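Thread on the laundry unloading work we've been doing at Lelteck since December. It's about one narrow thing: how the policy decides that a piece of clothing is really out of the machine. 1/

The short version of the method: we stopped training on whole episodes with one success flag at the end. Each demonstration is now split at the points where the gripper opens or closes, and every segment gets its own label. Kelly Heywood wrote the splitter. It's a very small script. 2/

Why we bothered. With a single flag at the end, the policy learned the reach and the grasp fine, then got vague about the pull. It would close on a sleeve, back off a little, and let go with the garment hanging out of the drum. 3/

We call that a lip hang. The cloth is over the gasket, half in and half out, and the gripper is open. To the old model this looked a lot like the end of a good episode, so it often stopped there. 4/

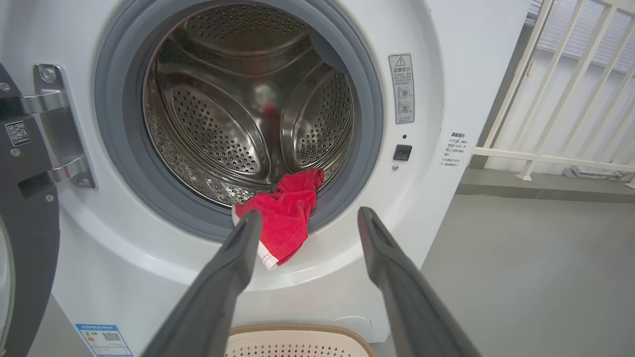 So the fix had two parts. First, lip hangs became their own starting state in the data. Rakiya Etim and Olumide Amadi recorded demonstrations that begin with the garment already draped over the opening, nothing else to find. 5/

Second, the wrist view gets more weight than the overhead view once the hand is near the door. Overhead, the door and the top of the machine hide most of what matters. We'd known this for a while and kept putting it off. 6/

Test setup: one garment per trial, 90 trials for the old policy and 90 for the new one, same washer, same basket position. A trial counts only if the whole garment ends up in the basket. Touching the floor is a fail, even if it gets picked up later. 7/

The old policy ended in a lip hang often enough that we could sort its failures by that alone. The new one did it in 2 trials out of 90. Both were long sleeves caught between the gasket and the drum, and I don't think more data of the same kind will fix those. 8/

What got worse: it's slower. The median trial takes 10 seconds longer, nearly all of it in regrasping. Mikkel Mikkelsen thinks most of that is the pause after each grip change – we wait for the arm to settle before the next segment starts. He's trying it with the pause removed. 9/

Limits. Single garments only. Full loads tangle, and we haven't run the same comparison on them. Socks are also out for now, they disappear into the folds of the gasket and the wrist camera doesn't pick them up reliably. 10/

Ghada Kanaan asked whether the split labels help on anything besides laundry. We've tried one other task, pulling bags out of a bin, and the gain there was small. I wouldn't claim much from it yet. 11/

Writeup is with the Dinville group for comments. The splitter and the label format will go up first, then the lip hang demonstrations once the file names are cleaned up. 12/12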